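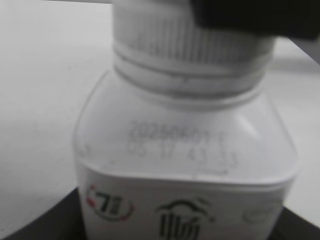
Wanted: people who think they can open a bottle

Mikitz is looking for 14 adults to twist, grumble at and close screw caps for an afternoon. Pay is $57, plus coffee that Cecilia Opoku describes as "fine." 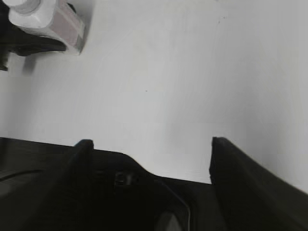

White bottle on its side, label turned out.

You sit at a table, we hand you bottles, you tell us which caps annoy you.

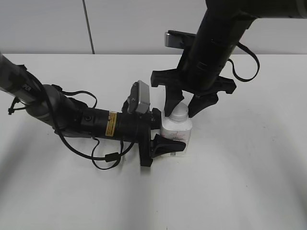 Strong hands are welcome, weak hands more so. Our oldest tester so far was 91 and had opinions. Most of the bottles are small, white and plastic, like the one standing on the table, and you may hold yours any way you like. Teeth are out.

Sessions last around 20 minutes each, with breaks. 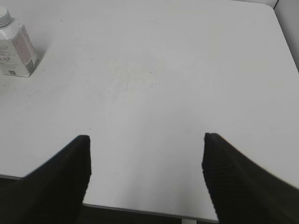

The white table, bottle at the far left.

To sign up, write to Prasetyo Pasaribu at the Mikitz front desk by November 19, 2024. Please mention any wrist trouble and which hand you use.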